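Relatório do projeto — Multiplicação de matrizes esparsas numa placa gráfica antiga

Quando escolhemos o tema, no início do semestre, a ideia era modesta: pegar numa placa gráfica que já ninguém queria e ver até onde se conseguia puxar por ela. Acabámos com muito mais material do que cabe nestas páginas, e confesso que foi a cadeira em que mais noites fiquei no laboratório por gosto!

A placa é uma Folden de gama média, retirada de uma estação de trabalho. Tem 13 unidades de cálculo ativas e uma largura de banda de memória que, no papel, parece curta para o que queríamos fazer. O programa de testes, a que chamámos Hirnadix, gera grafos aleatórios do tipo Erdős–Rényi, guarda a matriz de adjacência em formato comprimido por linhas e multiplica-a por um vetor denso. Cada configuração correu 40 vezes, com a primeira execução descartada.

A primeira versão do kernel atribuía uma linha a cada thread. É a solução que vem em todos os manuais e funciona razoavelmente com linhas curtas, mas os acessos à memória ficam espalhados e a placa passa a maior parte do tempo à espera. Na segunda versão pusemos um grupo inteiro de threads a trabalhar em cada linha, com redução em memória partilhada no fim. Que diferença! O tempo mediano desceu de 1709 para 186 microssegundos na matriz maior, e eu fui verificar três vezes se o resultado numérico estava certo (estava, dentro da tolerância de precisão simples).

O compilador deu mais luta. Usámos o Pliltitov, que desenrola ciclos com muito entusiasmo e gasta registos a mais; com o desenrolamento automático ligado, a ocupação caía e perdíamos parte do ganho. Limitar os registos por thread resolveu o assunto em quase todos os tamanhos. Nas matrizes pequenas continua a compensar a versão simples — o custo de lançar o kernel domina tudo.
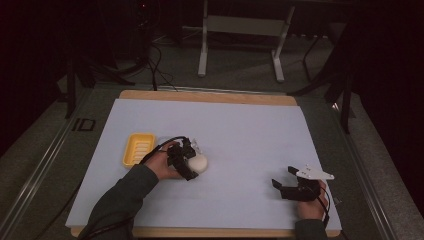
Falta falar da temperatura. Com a caixa fechada, a frequência começava a baixar a meio das séries longas e as últimas medições saíam piores. Passámos a fixar a frequência num valor mais baixo e a deixar uma pausa entre configurações, e a dispersão ficou muito mais apertada. Os tempos deste relatório são todos dessa segunda campanha.

Para continuar, gostava de experimentar grafos com graus muito desiguais, onde um grupo fixo de threads por linha deve sofrer bastante, e de comparar com meia precisão. O código e as tabelas completas seguem em anexo, com as instruções de compilação no ficheiro de texto da pasta principal.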